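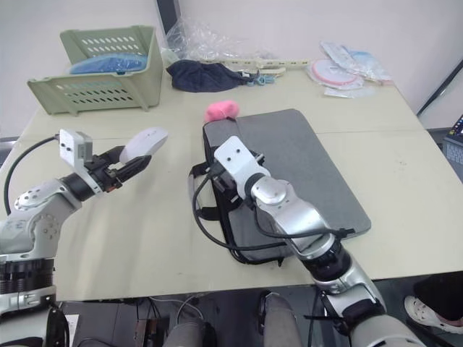 Laptop Bags and Odds and Ends Wanted for Stiltusmont Swap Table

The Stiltusmont reuse room is asking residents to bring in laptop bags, computer mice and other small desk items before the spring swap in March. Doors open at 9 a.m. and close at 2 p.m. Entry is free, and people do not need to bring something in order to take something home.

Sorting has already started. The long table by the wall held a typical mix this week: a gray laptop bag with a black strap, a white computer mouse, a dark navy cloth, a pale green plastic basket and a pile of clear plastic packages. A small pink pom-pom was sitting at one corner of the bag.

Lucyna Domański runs the sorting. She said bags are the item people ask for most, mainly students and people who have been given an older laptop without a case.

"We had 17 bags last year and they were gone before lunch," Domański said. "Mice went nearly as fast. Chargers are harder, you have to match them up."

Last year's swap drew 70 households, according to Domański. Most came from the streets closest to the reuse room, but a few drove over from Apaza after seeing a notice at the library there.

Bags go through a short check before they are put out. Pockets are emptied, zippers are run back and forth, and the padding is pressed by hand to find spots where the foam has broken down. Straps are pulled at both ends. A bag with a bad strap can still go out if the rest is sound, with a tag that says so. 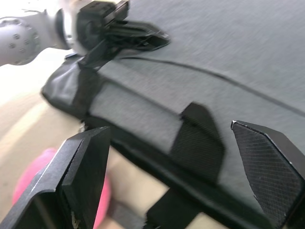

Hubert Wróbel handles most of the repairs. He keeps spare buckles and strap hooks in jars and will replace one while the owner waits, if he has the size. Wróbel said the stitching where a strap joins the bag is usually the first thing to go, and that it takes him a few minutes with heavy thread. He does not replace zippers.

"A zipper is a whole evening," he said. "I did one for my sister and that was enough."

Things left in pockets are a regular part of the job. Nikola Kurek, who keeps the found-items box, has 43 entries in her notebook since the fall. The list includes house keys, bus cards, a set of earrings and a great many pens. Anything with a name on it is held at the desk. Donors are asked to go through every compartment at home first, including the flat sleeve at the back, where papers tend to get missed.

Fabric bags should come in clean and dry. Loose dust and lint can be taken off with a soft brush, and most marks on woven fabric will lift with a damp cloth and a little dish soap. Bags should not go in a dryer. Anything with a strong smell of smoke or mildew will be turned away. 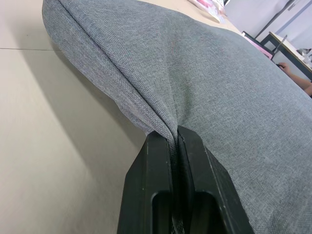 Cables and other small parts should be put in a clear bag so they can be seen without opening it. Baskets and bins are welcome, and the ones not taken at the swap are used for sorting the following month.

The room cannot accept loose batteries, printers or monitors. Those go to the Mikeck transfer station, which takes them on weekday mornings. Laptops themselves are accepted only if the drive has been removed or wiped. There is no one on hand to do that at the swap.

Drop-offs are taken at the side door from 4 p.m. to 6 p.m. on weekdays. Ginette Fehr, who schedules the table shifts, is still looking for two people to cover the last hour and help fold the tables. Anyone interested can leave a name at the desk.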